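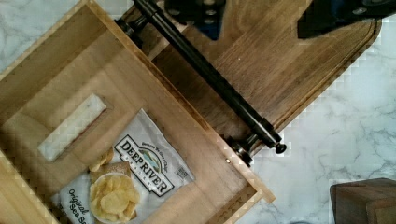

Berenice Montes packs lunches and snack boxes out of a kitchen in Geltstead, and has done so for eight years. She started when her sister's office in Florncombe needed food for a meeting and the deli had closed.

"I made sandwiches and put a bag of chips in with each one," she says. "They called again the next month."

She still buys the chips in small bags. Sea salt goes out most often. "People will argue about bread all day, but plain salted chips are fine with everybody."

Montes likes shallow wooden boxes for sorting. Whatever is going out next goes in the box, and the cutting board stays beside it. She tried plastic bins for a while and went back. "The bins slid all over the marble. Wood stays where I put it."

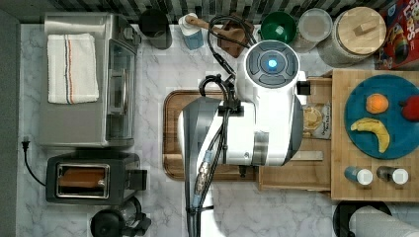 The counter, with the toaster oven at left and the light wood tray beside the cutting board.

The toaster gets used mainly in the morning, before seven. She keeps a folded towel close by and washes up as she goes.

Last May she packed more than 1,000 lunches, her busiest month so far. A customer in Salinas has asked about a standing order of 20 a day, and she hasn't decided.

"I'd have to get up earlier," she says. "And I'd need another shelf."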